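4.2 Sorting and storage of soft toys in shared playrooms

Soft toys were the hardest category to manage at all four sites. Blocks, puzzles and plastic figures can be wiped down between sessions, and staff at each site already had a routine for them. Plush toys have to be machine washed or set aside, and the two states look the same to anyone who was not present when the toy was last handled. In our first round of visits, in February, none of the sites had a written rule for this. Staff relied on memory, and at shift changes the memory was often lost.

The inventory covered 76 plush toys. We recorded size, fabric type, filling, and any hard parts such as plastic eyes or noses. Toys with long pile took the longest to dry and were the most likely to be put back on the shelf early. Animal toys made up most of the inventory, and children asked for particular animals by name, which put pressure on staff to return favorites to use before they were ready. The large toys raised a separate problem. They did not fit the storage bins and tended to stay out on tables and floors between sessions, mixed in with smaller ones (Figure 5).
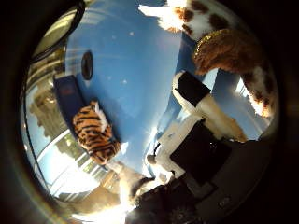
Undero replied to the draft of this section that the fault lay with the wash schedule and had little to do with size. Her view was that a large toy with its own wash day would be handled as well as any other, and that sites should fix the calendar before buying bigger bins. We accept part of this. Baudry, the one site with a fixed wash day for large toys, had fewer toys of unknown status than the other three. But Baudry also had the most shelf space, and we could not separate the two effects with so few sites.

After the first round, each site was asked to follow a simple rule for eight weeks. A toy in a bin was clean and could be given to a child. A toy anywhere else was to be treated as used. The rule needed no labels and no log sheet, and new staff could learn it in a minute. At Plonex the rule was read aloud at the start of each shift. At the other sites it was taped to the inside of a cupboard door - a poor place for it, as staff told us later, because the door was usually open and folded back against the wall.
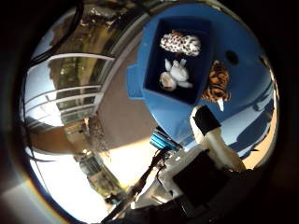
Compliance was checked by unannounced visits at the end of a session. The observer noted where each toy lay and then asked the staff member on duty whether it was clean or used. An answer was scored as correct when it matched the wash record. Most wrong answers concerned toys lying close to a bin. A case like the striped tiger in the second picture, out on the blue surface right beside the bin that holds the rabbit and the leopard-print toy, is easy under the rule as written: the tiger counts as used. In practice staff were less sure. Several said they would assume a toy in that position had fallen out, and would put it back in with the others. Once that is done, the status of the whole bin is in doubt, and under a strict reading everything in it has to be washed again.

Two changes were made in response. First, the bin for clean toys was moved to a separate table from the one used for play, so that a toy lying next to it was less likely to have come from a child's hands. Second, a bin for used toys was added near the exit. Cuvari had no room for a second table and kept its bin on a high shelf. This worked for staff but meant that children could no longer choose a toy for themselves, and parents raised it more than once.

We did not test fabric samples for bacteria, and nothing in this section should be read as a measure of how clean the toys were. The visits measured only whether staff knew which toys had been washed. Wash temperature, detergent and drying time are covered in Section 4.3.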